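The Night Shift Sets Up the Board

The first thing I noticed at Brelolus was how many people were sitting down. I'd pictured a packing floor the way my uncle used to describe his, all sore knees and bad coffee. The coffee is still bad (sorry, folks), but the knees are doing better.

Brelolus packs board games for a company called Plila, and until last December every set was filled by hand. Thirty-two chess pieces, into the tray, check, lid on, next! Natsumi Kamata did it for years and says she used to arrange pawns in her sleep. "My husband would hear me counting," she told me, laughing.

Now she runs a pair of robot arms in what everyone calls the Nomura room, after the street outside. She teaches them to pick up a piece and put it down again on the right square, which sounds like nothing until you watch one fumble a bishop. It took her 112 tries to get a clean grip on a knight. She kept a tally on the wall and it's still there, next to the fire exit map.

I asked whether she missed the old line. She thought about it for a good while. She misses the talking, she said. When eight of you stand shoulder to shoulder you hear about everybody's kids and everybody's divorce, and the new room is quiet enough that she brought in a radio. She doesn't miss her wrists hurting.

The change hasn't been painless. Of the 100 people who worked the floor a year ago, 28 have moved to other jobs in the building, mostly repairs and training, and a few left because they didn't want to retrain at all. One man told me flat out that he liked packing and was good at it, and I didn't have much of an answer for him.

The ones who stayed got a say in it, though. The crew picks which tasks go to the arms and which don't, and they've turned down two so far. Gift wrapping is staying human! Pay went up a grade for anyone who passed the Pranolitz course, and Kamata now teaches the evening section herself. She had a class at six, so I finished my terrible coffee and let her get back to her knights. 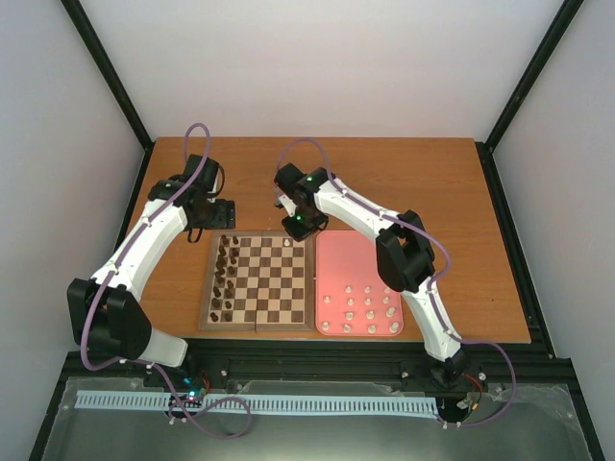
Two arms at the chessboard, with the dark pieces lined up and most of the pale ones still in the pink tray.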